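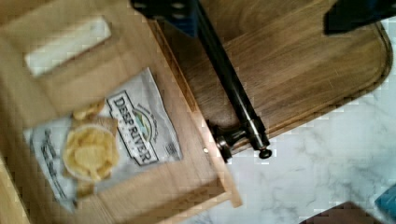
Deep River crisps, on a tray.

I ran the 828 metres at the Vallura club's November open, an odd distance that exists because the Akum track was measured once, badly, and then defended for years. I came 23rd. Drahomíra Rusnák won the women's race and had her tracksuit back on before I reached the bell. Omprakash Kaushik, who coaches me for reasons of his own, said my arms looked good. My legs weren't mentioned. I've entered the Prukau relay in spring.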